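The red tape

November is when I go through the drawer under the workbench, and this year I only got as far as the tape. I had masking tape, packing tape, two kinds of electrical tape and a lot of ends that would not come off the core anymore. Most of it went in the trash.

The one I kept without thinking twice was the red. I started using it when we moved out of the apartment on Kastel Street. Annelore Schwerdtfeger, who lived downstairs, told me to put one strip of red on every box I would need the first night and leave the rest plain. We had 61 boxes and 4 of them got red. Sheets, coffee pot, pills, phone chargers. I found all of them before dark.

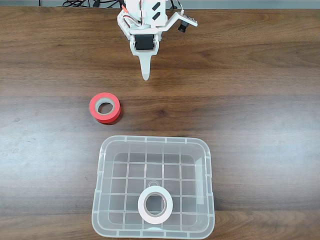

Red tape on the brown tabletop.

Since then I've used it for other things. A strip goes on the spare key hook, one on the shutoff valve in the basement, and one on the handle of any tool I lend out. My neighbor Nandini Shetty has had my hand saw since spring and I'll know it when I see it.

I don't write on it. Marker smears on this kind, so if I need words I put down masking tape first and write on that.

It does leave some glue behind on painted wood if it stays up over a summer. Cooking oil on a rag takes most of it off. On cardboard it tears the top layer, so don't plan on using the box twice.

Next is the screws, which are in coffee cans and not sorted at all.

4 comments
Share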